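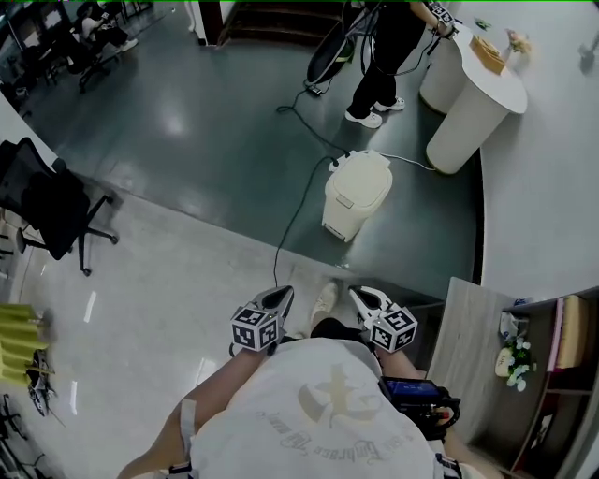

Hand-held grippers with marker cubes, green platform area.

Demonstration group – minutes, December 18, 2024

Present: Riaan Xaba (chair), Chantelle Hendricks, Anel Swanepoel, Johannes Mnguni (notes)
Apologies: Shireen Kruger

1. Minutes of the October meeting
Agreed with one change. The task list under item 3 should read "box to shelf", not "box to bin".

2. Recording by hand
Chantelle reported 41 usable demonstrations of the box task against a target of 100. Most rejected takes were lost when a marker cube turned away from the camera. Anel asked that people keep their wrists level and start each take with the jaws open. Agreed.

3. Cables
Johannes wants the leads kept off the walking area. Riaan would prefer longer leads run along the wall. Left open – Johannes to get a price from Wurkholm.

4. Remote control
The Tristov arm was tried by remote control for the same task. Delay on the left side made closing the jaws awkward. Anel thinks hand recording should carry on as the main method for now. Chantelle disagreed and asked for 2 more sessions before deciding. Agreed.

5. Actions
CH – relabel rejected takes
AS – one-page guide for new demonstrators
JM – price for leads
RX – send task list to Shireen

Next meeting: date to be set by Riaan.

Recent items
Gripper jaw spares: how to order
Pristley room bookings
Notes from the Coetzee visit

4 comments | 2 shares
Contact the group | Back to top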